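Workshop > Small Spaces > Bench and Drawer Tips

Getting a Messy Workbench Back Under Control

March - by the Bodunitz Workshop Notes desk

I love a good bench day. Put the radio on, pour a big coffee, and spend a morning putting things where they ought to have been all along! These are the tips I keep coming back to, plus a few that readers have sent in over the winter.

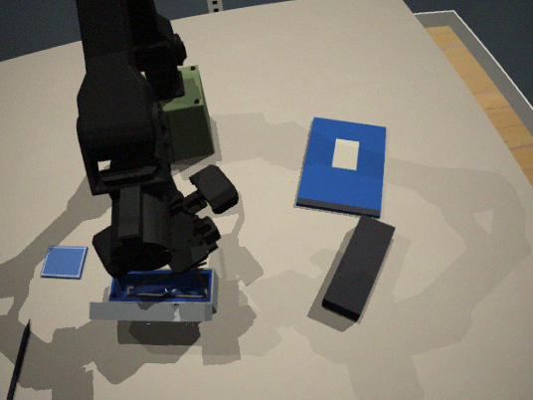

Start with the small stuff

Everybody wants to start with the big tools, and I get it, they're what you trip over. But the little things are what slow you down. Screws, washers, pencil stubs, drill bits, those tiny hex keys that come with every bookcase. Get a few shallow trays and sort into them before you touch anything else. Shallow is the word I'd underline. In a deep bin the things you want slide to the bottom and you end up buying them again (I own four identical countersink bits this way).

Use a light-colored tray for dark hardware and a dark one for bright hardware. Black drywall screws vanish in a black bin. Put them in something pale and you'll spot the one you need from across the room.

A muffin tin works beautifully for a job in progress. When I take something apart, the first screws out go in the first cup, the next ones in the second cup, and so on round the tin. Putting it back together is just the same trip in reverse.

Lining a drawer or tray

Line it! A bare tray rattles every time you set it down, and round things roll to one end. My favorite liners, from cheapest up:

- An old yoga mat cut with a utility knife and a straightedge. Cut it a hair oversize and it will hold itself in place.
- Cork shelf liner. Nice under chisels and planes, a little crumbly after a few years.
- Rubbery mesh liner from the kitchen aisle. It grips well, but sawdust gets into the holes, so shake it out outdoors.
- Scrap carpet, pile side up, for power tools with finicky base plates.

Don't glue any of these down. You'll want to lift them out and bang them against the fence once in a while, and dried glue is a miserable thing to scrape out of a corner.

Cleaning the top

Scrape first, wash later. A plain cabinet scraper or the long edge of an old plastic gift card takes off dried wood glue and most paint drips. Work with the grain and keep it nearly upright. Wipe with a barely damp rag, let the top dry completely, and then rub on paste wax. I used Zudton wax for years and have lately gone over to Zirus, mostly for the smell. Either one stops glue from sticking, so the next cleanup takes two minutes instead of twenty.

For greasy rings where an oil can sat, sprinkle on baking soda, leave it overnight, brush it off and do it again. Very old rings won't come all the way out. I call mine character.

If the top is really chewed up, a sheet of tempered hardboard screwed down at the corners gives you a fresh surface for very little money. Countersink the screws well below the surface so they never meet a plane blade. When one side is worn out, flip it. When both sides are worn out, it makes a fine template for its own replacement.

Sanding paper, sorted at last

I used to keep sandpaper in a heap and peel through it like a deck of cards. Now it lives in an accordion file, the kind meant for bills, with a grit number on each tab. Coarse at the front, 200 and above in the middle, and the really fine wet-and-dry sheets right at the back, all the way to 2000. Tear a full sheet against a hacksaw blade screwed to the edge of the bench with a washer behind each end. Slide the sheet under, pull up, and you get a beautifully straight tear every time!

Write the grit on the back of each piece BEFORE you tear it. You will thank yourself.

Part-used discs go in a jar by the door for rough jobs like cleaning up garden tool handles. They still have plenty of life in them.

Jars, lids and labels

The old trick of screwing jar lids to the underside of a shelf is still a great one. Two screws per lid, please. With only one the lid spins along with the jar and you'll be standing there turning it forever. Use plastic peanut butter jars where you can - I've dropped enough glass ones.

Label the front of every container and the lid too. Painter's tape and a fat marker are plenty. If you have a label maker, wonderful, but don't let the lack of one hold up the job for three months (guilty).

One reader keeps every leftover furniture part in a box and gives each part a number in a notebook. Her list has reached 344 and she swears it has saved her a dozen trips to the store. I tried it and got as far as nine. I do admire it, though, and I've stolen the idea for paint: each can gets the room, the month and a dab of the color on the lid.

Tool shadows without the fuss

Painted outlines on pegboard look fantastic and then you buy a new hammer. Try this instead. Trace each tool on cheap colored paper, cut it out, and stick it up with a glue stick. When the layout changes, spray with a little water, wait, and peel. Hang the tools you use every day between hip and shoulder height, and the once-a-year ones up by the ceiling.

Before you put in a single hook, lay the whole arrangement out on the floor. Reach for things as if you were working. You'll find out very fast that the pliers are on the wrong side.

A quick word on rust

Steel tools in an unheated garage need a bit of help in spring, when a warm damp day follows a cold night and everything sweats. A few blocks of ordinary chalk in each drawer will soak up some of the damp. Swap them out when they start to feel heavy and soft. A wipe of light machine oil on a rag kept in a lidded tin takes care of the rest, and I do mine last thing in the evening when I'm tidying anyway.

Light rust comes off with a ball of crumpled aluminum foil dipped in white vinegar. Rub, rinse, dry right away, then oil. For worse cases, soak the part in vinegar overnight, but keep an eye on it and don't leave it for days. And never oily rags in a heap! Rags with linseed oil or any drying finish on them should be laid out flat outside until they're stiff, or sunk in a bucket of water.

Five-minute habits

Sweep the bench toward you into a dustpan, never onto the floor. Empty the pencil sharpener. Put the tape measure back on the same nail, every time, even if you're coming right back.

Keep one empty tray on the bench at all times for whatever turns up in your pockets. Sort it when it's full and not before.

Hang a trash bag from two cup hooks under the front edge so you can brush shavings straight in.

More of your tips

Plenty of mail after the winter page, so a few quick ones. A Ponce reader rubs a candle stub along sticky wooden drawer runners. Another keeps a magnet in a sandwich bag for picking up spilled nails: turn the bag inside out and they drop right off. And someone who restores old trunks uses a dry paintbrush to dust inside the corners, which I tried on my own toolbox this morning and wow, the amount of grit in there.

Next time I'll get to clamps - where to hang them, how to stop the pads falling off, and what to do with the bent ones.

Contact Bodunitz Workshop Notes | Copyright Bodunitz, all rights reserved | Back to top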